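The Gripper That Said It Was Closed
May 4, 2020

Fadwa Younis gets a little louder when she talks about bugs, and the one she found in January still makes her grin. She tests manipulation software at Joltitari, mostly in simulation, and this fault had slipped through almost 2,000 practice runs before she caught it.

"The log said the fingers were closed. Every time!" she says. "And I'm looking at the view and they're wide open."

The job itself is simple enough: reach over a wooden table scattered with odds and ends, pick up one thing, put it down again. 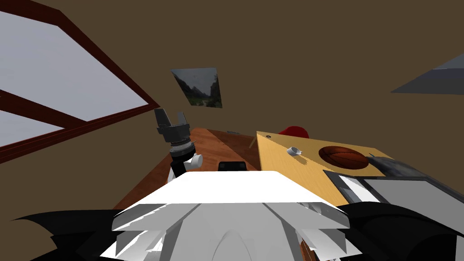

What bothered Younis was how confident the software sounded. The controller, a package called Stuvia, was reporting the position it had asked for and skipping the position the fingers had reached. If a finger stalled, the log still showed a perfect grasp, and the arm went off to its next move holding nothing (or worse, half holding something).

"On a real arm with a person nearby, that's a safety problem," she says. "You think it has the part. It drops the part. I love simulation for exactly this, you can fail all day long!"

She replayed 23 suspect runs by hand, watching each one from the wrist view. In 7 of them the fingers never moved at all.

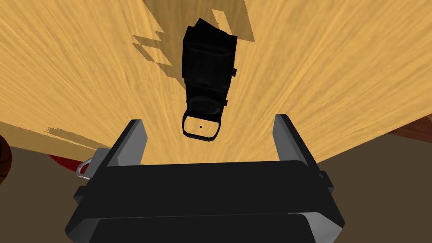
What changed afterward

The fix took two days. Stuvia now reads the measured finger gap, and if it doesn't match the command, the arm stops where it is and waits for someone to clear the fault. Younis also wrote a test that jams one finger on purpose, and she runs it before every release.

"It's my favorite test," she says. "I cheer when it stops."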